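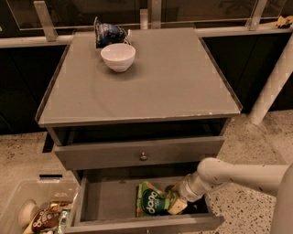 The gray cabinet with the lower drawer open, one evening in February.

I have wanted to write about this small cabinet for some time, and on Monday I finally had a free evening. It is a simple piece of furniture with two drawers. I bought it used when I moved to this apartment, from a shop called Balterent, which sells things from offices and rented rooms. The price was 67 dollars. For a thing with some chips on the front edge, I think it was a little too much, but I was tired of keeping my things on a chair and I did not want to bargain.

In the catalog of Domura there was a similar one, new, and I looked at it for many weeks. It cost 200 dollars. It had three drawers and thin legs, and I don't like thin legs, because when I clean the floor I always hit them with the mop. Mine stands low on the terrazzo and does not move when I pull a drawer. Maybe I only say this to feel better about my choice.

At the beginning I had a plan that the upper drawer is for papers and the lower drawer is for cables. The papers are still there: the rental contract, the instructions for the water heater, and a folder from the Fiseo language course, where I studied for one winter. The cables did not stay. Every time I needed one, I took it out and left it on the desk, and after a month the lower drawer was empty. An empty drawer in my home does not stay empty for a long time. First I put there one package of something to eat in the evening, then another one, and since then it is the snack drawer.

I must explain that I did not grow up with such a thing. In my parents' home all the food was in the kitchen and it was not allowed to eat in another room. So in the first weeks I felt a little bit like a child who is hiding something. Now I am used to it. I sit in the corner and read, and I don't need to walk to the kitchen and turn on the big light.

The drawer is shallow. When I came back from the store with a large bag, I could not close it, and I had to press the bag flat, and of course the half of it became crumbs. Now I buy only packages that can lie down, like the green one with "dano" on it. Small blocks fit well too, next to a package or on top of it, if they are not too many. My rule is that I don't make a second layer. If there is no place, I don't buy. I break this rule before holidays.

Most of my snacks come from the Agarwal store, two streets from here. It is a family shop and it is narrow, but they have many kinds of crackers and sweets that I don't find in the supermarket. They change the places on the shelves very often, so I usually come home with something different from what I wanted. My last visit was about 4 dollars, and I had enough for the whole week. Well, for five days.

The bowl is a newer habit. For a long time I ate directly from the bag, and in this way I never knew when to stop. Then I put a small white bowl on top of the cabinet, and I fill it one time in the evening. It is a sauce bowl, really, so it is a small portion. When the bowl is empty, I am finished. It works on most days. A dark blue bag is now leaning behind it, at the back edge, and it should be in the drawer with the others or in the trash, and I still did not decide which.

One good thing about the top is the thin lip along the edges. I did not notice it in the shop. It stops pens and small coins from rolling down, and crumbs also stay inside, so I can clean them with a damp cloth. The chips on the front I wanted to paint. I even brought home a little can of gray paint, but it was much darker when I tried it on a piece of cardboard, and now I have the can and also the chips.

The next thing I would like to change is the paper on the bottom of the drawers. I mean that there is no paper, and I would like to put some. A friend at work told me that wax paper is good for this and easy to wash. If somebody has tried it, please write to me if it slides when you open the drawer, or if it must be glued at the corners.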